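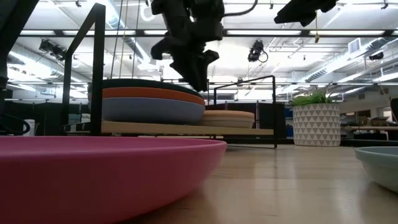
Cahier 2, p. 73

12 octobre 2024

Rangement d'assiettes, politique Skevon réentraînée. 2 519 démonstrations dans le jeu, dont toutes celles de mars. Le rapport de Cultitz annonce une « généralisation à la couleur ». Je demande à voir.

Sur la vue fixe, pince au-dessus de l'égouttoir, juste au-dessus de l'assiette vert foncé. Orange et bleu clair dessous, les deux pâles (beige, crème) à droite, la rose et la bleu-vert encore sur la table. De cet angle, chaque assiette se réduit à une bande de couleur. Si le réseau apprend quelque chose ici, c'est peut-être l'ordre des bandes – et on appellera ça de la généralisation.

Essais du matin : 12, mêmes positions de départ à peu de chose près. Deux échecs, tous deux à l'insertion. Le taux a l'air flatteur, mais sur un si petit lot je n'en tire rien. En plus, le critère de réussite de Song accepte une assiette lâchée de travers tant qu'elle touche la base. À durcir avant de comparer quoi que ce soit.

Autre doute : les reflets des néons sur le plateau verni. Zenasex prétend que l'augmentation en luminosité suffit. Aucune ablation dans leur note, pas même une courbe.

À faire :

- permuter les couleurs, mêmes poses
- relancer sans la vue fixe – si le score ne bouge pas, à quoi sert-elle ?
- noter l'angle final de chaque assiette
- ne rien envoyer à Cultitz d'ici là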